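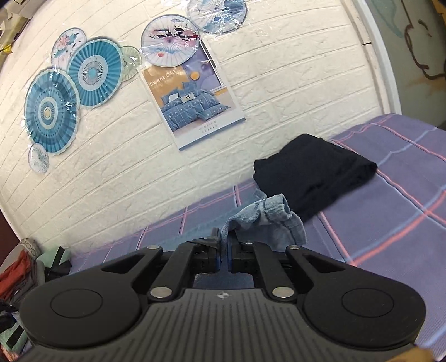
## Guest room checklist, Feltandale house

Checked by Magdolna Hajdu, February. Please fill the same list before each new guest comes. Write a comment also when all is good.

**Bed and bedding**

- [x] Sheet is flat and has no holes. *Comment: plaid sheet is fine. I looked also at the seams.*
- [x] Mattress label says 40 °C wash for the cover. *Comment: label is still readable.*
- [ ] Bed legs tight. *Comment: left leg at the foot side moves a little. Needs the 2 long screws from the Skála box.*
- [x] No clothes or bags left under the bed.

**Walls and decoration**

- [x] Paper decoration is away from lamps and heater.
- [ ] Plastic wrapping has no loose ends near the pillow. *Comment: one end was loose, I taped it. Please look again next time.*

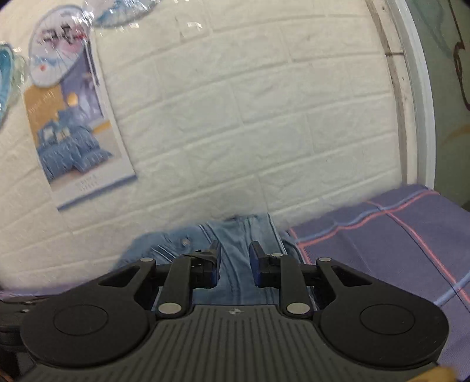
*Page last changed: February, by M. Hajdu*

**Electricity and heating**

- [x] Bedside lamp switch works, cable has no cuts.
- [x] Heater turns off by itself when I tilt it. *Comment: I tried it two times.*
- [ ] Extension cord. *Comment: it is the old Ekik one and the plug becomes warm. I took it out of the room. Do not put it back.*

**Smoke alarm and exit**

- [x] Alarm sounds with the test button. *Comment: model Storkano 594. The battery door is stiff, press from the side.*
- [x] Window opens fully from inside.
- [ ] Door opens without key from inside. *Comment: yes, but the handle is slow to come back. Some oil is needed.*

**Keys**

- [x] Key box code is changed after last guest. New code is in the office book, page with the order number 2342.

Open points: bed leg, extension cord, door handle. Who repairs one of them, please write your name next to it and the hour when it was finished.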